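Getting limescale off plates and bowls

Quick one this. Hard water round here in Cowie so everything goes cloudy by October. Takes an evening, mostly waiting.

What you need

White vinegar, the cheap stuff. Washing up bowl. Soft cloth. Bicarb for the stubborn rings. Old toothbrush if you've got one.

What to do

1. Wash everything normally first. Grease stops the vinegar getting at the scale.

2. Half vinegar, half warm water in the washing up bowl. Enough to cover.

3. Plates in on their edges, not stacked flat. Leave 2 hours. Glazed stuff only, please. Anything with a gold rim stays out, and so does marble.

4. Rub with the cloth. Most of it shoud slide off. Chalky ring still there? Bicarb and a drop of water, make a paste, toothbrush, small circles.

5. Rinse really well. Then rinse agian.

6. Dry straight away with a tea towel. Air drying puts the spots right back.

Notes

Don't mix vinegar with bleach. Ever. Open a window if the smell bothers you.

Crazed glaze (tiny cracks) soaks up vinegar and smells for days, so wipe those by hand instead.

I do ours every 3 months. Kettle gets done the same night, same mix, then boil plain water twice and tip it away.

Will add the shower head one when I get a minute.

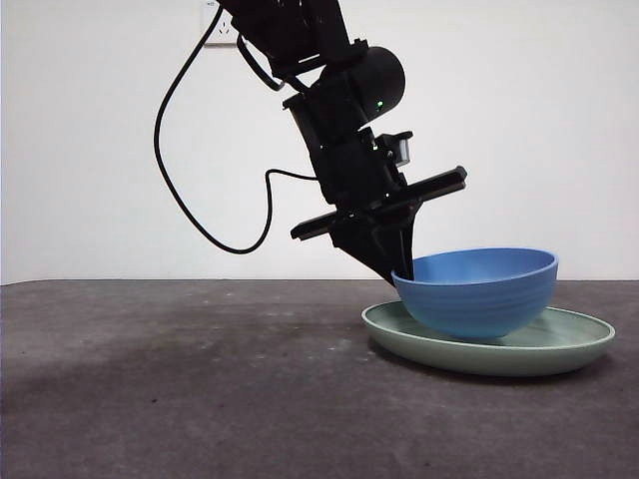
Can I use lemon juice if I've run out of vinegar?

Lemon juice works fine on light marks, but leave it on longer and use it neat.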